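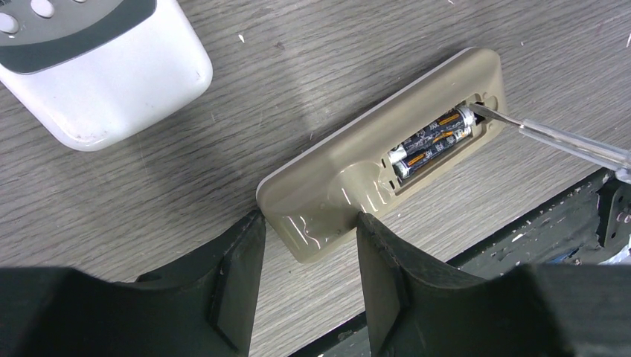
Unit 3: Primary Cells in Low-Drain Equipment
Course handout, G. Bellini. Revised 16/05/2018.

3.1 Terms
A cell is one electrochemical unit. A battery is strictly two or more cells connected together, though everyday use ignores this. The nominal voltage of an alkaline cell is 1.5 V. Open-circuit voltage is measured with no load and says little about remaining capacity.

3.2 Series connection
Cells in series carry the same current and their voltages add. Capacity in mAh does not add: the string is finished when its weakest cell is. A discharged cell in a string can be driven into reverse by the others – the usual cause of leakage.

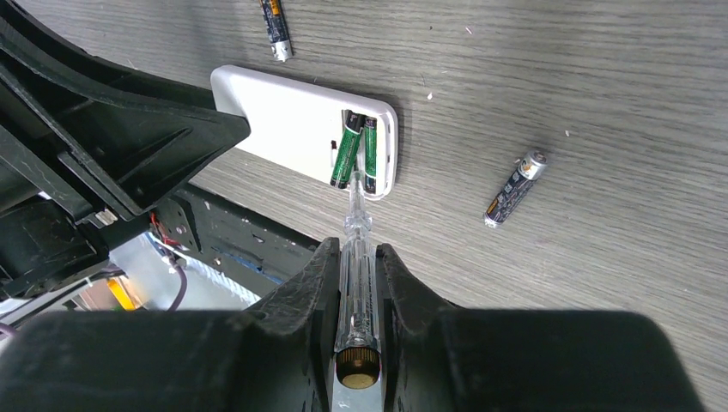 Internal resistance rises as a cell discharges. Under a light load the effect is hard to see; under a pulsed load the terminal voltage sags and the equipment may reset. AA and AAA cells share the same chemistry and nominal voltage, so the difference between them is mainly capacity and internal resistance. Two AA cells side by side, as in the white unit with its compartment open, give a nominal 3 V if wired in series. Cell position alone does not establish the wiring; trace the contacts.

3.3 Problem set (due before the Prirkwood lab)
1. A series pair feeds a 136 ohm load. Find the current at nominal voltage, neglecting internal resistance.
2. Repeat with 10 ohms of internal resistance per cell.
3. Explain why a fresh cell should not be paired with a used one.

Reading: Makus notes, p. 31.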